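Relatório de Projeto Integrado
Avaliação de um kit de braço móvel para recolha e arrumação de objetos
Unidade curricular: Robótica de Serviço, 3.º ano
Autores: Benjie Tagle e grupo 4

1. Objetivo

O trabalho consistiu em avaliar o kit Skendetside, vendido pela Dirnex, numa tarefa simples: apanhar objetos pequenos do chão e levá-los para uma estante. O kit inclui base com rodas, braço, garra de dois dedos, câmara de punho e câmara superior. O software de planeamento é o Broritz, na versão que vem instalada de fábrica.
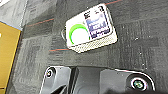
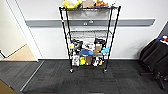
Quang Châu, depois de ler a primeira versão deste relatório, observou que o grupo estava a avaliar duas coisas ao mesmo tempo, o equipamento e o programa, e que um comprador quer saber qual das duas falha. Segundo ele, a garra do Skendetside é razoável para o preço e o problema está quase todo no Broritz, que escolhe o ponto de preensão pelo contorno do objeto e ignora a altura. Recomendou que separássemos as falhas por origem antes de tirar conclusões. A secção 4 foi reescrita nesse sentido.

2. Material e montagem

O kit chegou em duas caixas. A montagem mecânica demorou uma tarde, com o manual em inglês. A tradução portuguesa anunciada na página do produto não vinha na caixa nem estava disponível para descarregar em junho, quando fizemos os ensaios. O cabo da câmara de punho é curto e obriga a passar a ligação por dentro do segundo elo do braço. Na primeira montagem passámos por fora e o cabo prendia sempre que o punho rodava para a esquerda.

A calibração das câmaras faz-se com uma placa impressa. Repetimo-la três vezes, a última depois de apertar o suporte da câmara superior, que vinha com folga.

3. Procedimento

Definimos uma lista de 15 objetos de formas e pesos diferentes, entre aparelhos eletrónicos pequenos, caixas de cartão e peluches. Cada tentativa começava com um objeto pousado na alcatifa, em posição e ângulo sorteados, e terminava com o objeto numa prateleira ou com a desistência do programa. Não se repetia uma tentativa falhada na mesma posição.

No total fizemos 465 tentativas válidas. Foram excluídas as que tiveram falha de rede entre a base e o computador. O tempo máximo por tentativa foi fixado em 55 segundos, valor a partir do qual o operador carregava no botão de paragem.

4. Resultados e discussão

4.1 Falhas atribuídas ao equipamento
A garra fecha com força suficiente para caixas e embalagens, mas as pontas dos dedos são lisas e escorregam em plástico brilhante. Com objetos baixos e largos, a garra toca na alcatifa antes de os dedos chegarem a meio da altura do objeto. Colámos tiras de borracha nas pontas e o comportamento melhorou nas caixas finas. Os ensaios com borracha não entram no total indicado acima.

4.2 Falhas atribuídas ao software
O Broritz confunde por vezes as linhas coloridas da alcatifa com a aresta de um objeto e aproxima o braço com o ângulo errado. Os peluches são detetados sem dificuldade, mas o programa calcula uma abertura de garra maior do que a necessária. Na estante, a malha de arame das prateleiras gera leituras de profundidade irregulares. Resolvemos isto marcando à mão a altura de cada nível no ficheiro de configuração, opção que o manual refere apenas num anexo.

4.3 Preço e assistência
O kit custou 797 euros, sem o carregador rápido. Comparámos com a proposta da Mägi, que tem garra com pontas de silicone, mas não inclui a câmara superior. O pedido de assistência que enviámos à Dirnex sobre a folga do suporte teve resposta no mesmo dia, com um desenho da peça de substituição para imprimir.

5. Conclusões

O Skendetside serve para aulas e para ensaios de preensão com objetos de forma regular. Para arrumação em estantes de arame precisa de configuração manual, que um utilizador sem experiência terá dificuldade em fazer só com o manual. Recomendamos a compra com pontas de borracha à parte e com o suporte da câmara superior verificado antes da calibração.

Trabalho futuro: repetir os ensaios com outro programa de planeamento no mesmo braço, conforme a sugestão de Quang Châu, e registar a altura de contacto dos dedos em cada tentativa.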